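Pokeck two-arm bag handling study: frequently asked questions 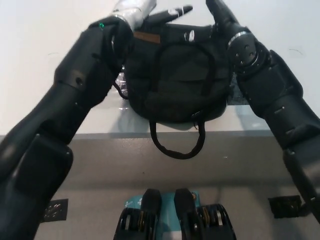 Why bags, when boxes and bottles would be easier? Selma Halilović put that to us at the July open day, and added that she could think of plenty of two-arm tasks where success is simpler to score. She is right about the scoring. We chose soft bags because they change shape when they are touched, and a method that plans around a fixed shape tends to fail on them. We wanted a test where that failure would show up early.

What is the study trying to find out?

We want to know if a robot with two arms handles soft bags better when it learns both arms together or when it learns each arm separately and links them later. Most earlier work in our group used the second approach. The Pokeck study compares the two on the same tasks, with the same hardware and the same amount of training data.

What does the robot have to do?

There are three tasks. In the first, it takes hold of a bag with both hands and turns it to face the other way. In the second, it opens the top and holds it open. In the third, it lifts the bag by the rim and sets it down on a mark. The bag starts in a different position each time.

How was the training data made?

A person controls both arms remotely and carries out the task while the robot records its joint positions and camera views. We collected 4,000 of these demonstrations. After review we removed 1,019 of them, mostly for missing camera data or a task that was stopped partway. The rest were used for training. Both methods saw exactly the same set.

Do you remove demonstrations where the operator made a mistake?

No, as long as the operator recovered and finished the task. A slip followed by a second try is useful to learn from. In an early version we left these out, and the trained robot did not try again after losing its hold on the fabric.

What is the main result?

Over 200 test trials per method, the robot trained with both arms together finished the task in 89 percent of trials. The separate-arm method did worse on all three tasks, with the widest gap on holding the bag open. That task needs one hand to keep the rim tight while the other moves, and the linked arms often pulled at slightly different times.

What counts as a success?

The bag has to end in the required position, and the robot has to get there without help inside the time limit. Angus Harawira and Dinesh Dwivedi scored every trial from video without knowing which method was running. Where they disagreed, the trial was marked as a failure.

Does it work on bags it has not been trained on?

Partly. It does well on small padded bags with a firm rim. Very thin bags, such as shopping totes, are still a problem – the top edge folds under the fingers and the robot closes on one layer when it needs two. Long straps also cause trouble if they lie across the opening. We report these results separately and they are not part of the 89 percent.

Does the robot use touch sensing?

Not in this study. It relies on the cameras and on the position of its joints. Zodwa Rampersad is leading a follow-up project, Doninine, that adds pressure readings from the fingertips. Results are not ready yet.

How fast is it?

Slower than a person. We capped arm speed for safety during testing and did not try to tune for time. Please do not read the trial lengths in the report as a limit of the method.

Can I get the data and code?

The training code is available on request. The demonstrations will be released through Kereama, our data archive, once the file format has been checked. Write to Cameron Wihongi if you need a small part of the data before then, and say which of the three tasks you are interested in.

Can we send you a bag to test?

Yes, if it is empty, clean and small enough for the robot to hold in both hands. We cannot promise a date, and we do not return items unless you arrange it with us first.

Page last updated 13 December 2025.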